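Section 9. Setting Up a Pick-and-Place Task in the Simulator

The Flustell two-arm kit ships with a simulated copy of the work cell. Build and test each task there before you load it onto the real arms. You will need a licensed copy of Grarnham Workbench and the cell file that came with your kit.

9.1 Open the cell

1. Start Workbench and choose File > Open Cell.
2. Select the cell file and wait for the status bar to read Ready.
3. Check that both arms load on the shared stand. If one is missing, close the file and open it again.

Note: On first start the room textures can take a while to load. The arms will not move until they are done.

9.2 Place the object and the target

4. In the Objects tab, pick an item and drag it onto the board.
5. Click Add Target Zone. The zone shows on the board as a blue outline. It has no height and the grippers cannot bump into it.
6. Drag the zone to where the item should end up. Leave it empty.
7. Save the layout.

9.3 Move the first arm to the grasp point

8. Set the working arm to Active and the other arm to Hold. An arm on Hold should be parked with its gripper well clear of the board.
9. Click Go To Object. Use the jog keys to bring the fingers down until they point straight at the item, one on each side.

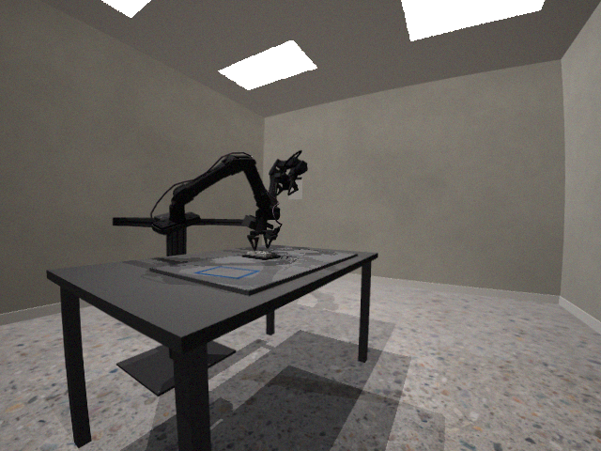 Figure 28. Near arm over the item, fingers apart. The target zone is the blue outline.

10. Click Store Grasp, then Close Gripper.
11. If the item slips, open the gripper, lower the arm one step and try again.

CAUTION: Do not jog both arms at once. Workbench will let you do it, and a path that passes in the simulator with both arms moving may still cause a collision on the real cell.

9.4 Error codes

879 -- Grasp point out of reach. Move the item closer to the active arm.
1679 -- Target zone is partly off the board. Drag it back and save the layout again.

If either code stays on after a restart, send the log file to Flustell support at the Destutbridge office. Include your kit serial number.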